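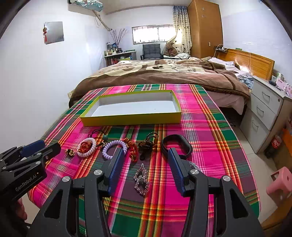 Bright plaid blanket on a bed, with an open box lid on it.

Wurero Guest Rooms, Lutdale
Frequently asked questions

Before you write to us, please look on this page. Most of the questions which we receive by email are answered here. If your question is missing, write to Darlene Lévesque at the front desk and she will reply the same day or the next morning.

Booking and payment

How can I book a room?
By the form on our website or by telephone. In the form, please write your arrival time also, even when you are not sure of it. We do not take bookings by text message any more.

What does a room cost?
A double room is $165 per night with breakfast and all taxes included. The price stays the same in summer and in winter. A single guest in a double room pays the same price, for this we are sorry, but we have no single rooms.

Do I have to pay in advance?
You pay the first night when you book, and the rest when you leave. Cards and cash are both fine. Checks we can accept only from guests who stayed with us before.

Can I cancel?
Yes. If you cancel two days or more before arrival, you get back the full amount. After that we keep the first night. When the road over the hill is officially closed by snow, we return everything, and you do not need to prove it to us – we live here and we know when it is closed.

Is there a longest stay?
The longest stay is 31 nights. For longer periods please ask Lleucu Morris, who has apartments by the month in Wirnville. She is not part of our house, and her prices and rules are her own.

Arrival and departure

At what time can I come?
The rooms are ready from 3 p.m. If you arrive earlier, you may leave your bags in the hall closet, which we lock. Late arrival is possible until 11 p.m. without extra cost. After 11 p.m. the door is closed and you will need the code, so please ask for it in the afternoon.

At what time must I leave?
At 10:30 a.m. We can often give you one hour more if you ask the evening before.

How do I come to you without a car?
Take the train to Wirnville and then the valley bus to the stop Lutdale Church. From the stop you walk down the lane on the side of the bakery, and our door is the green one after the bend. The last bus leaves Wirnville at 7:40 p.m. If you miss it, call us and we will give you the number of a taxi.

Where can I park?
Behind the house, free of charge. The entrance is narrow, and with a large van it is easier to park at the church.

The rooms

What is in the room?
A bed, a desk, a chair, a closet, a kettle with cups, and your own bathroom with shower. There are no bathtubs. Towels and soap are included. A hair dryer is to be borrowed at the desk.

Can I have an extra blanket or pillow?
Of course. Until the end of April the nights are still cold here and many guests want one. Ask at the desk before 9 p.m., please. Feather pillows can be exchanged for pillows without feathers.

How often do you change the bed linen?
After every guest, and during a long stay once per week. Towels are changed when you leave them on the bathroom floor.

Is the house quiet?
Mostly yes. The rooms to the garden are very quiet. In the rooms to the lane you will hear the bakery van early in the morning. If you sleep lightly, write "garden side" in your booking and we will do what we can.

Is there Wi-Fi?
Yes, in the whole house. In the upper rooms it is slower, good enough for messages but maybe not for a film.

Breakfast

When and what is breakfast?
From 7 until 9:30 a.m. There is bread from the bakery, eggs, cheese, fruit, oatmeal and coffee or tea. If you leave before seven for hiking, we prepare a bag for you and put it in the hall.

Do you have food for people with allergies?
We can serve breakfast without milk or without gluten if you tell us when you book. Our kitchen is small and nuts are used in it, so with a serious nut allergy please call us first.

Children and animals

Are children welcome?
Yes. Children under 2 sleep free in a crib, which we have to reserve for you. For older children we can put a folding bed in the larger rooms.

May I bring my dog?
One dog per room, with no extra charge. The dog should have its own bed and should not be alone in the room during the day. In the breakfast room dogs are not allowed.

Other questions

I forgot something in the room. What now?
Write to us what it is and in which room you slept. We keep found things for three months. We send them by mail if you pay the postage.

Who is Venkataraman on my receipt?
It is the family name under which the house is registered. The payment is correct, and Wurero is only the name of the guest rooms.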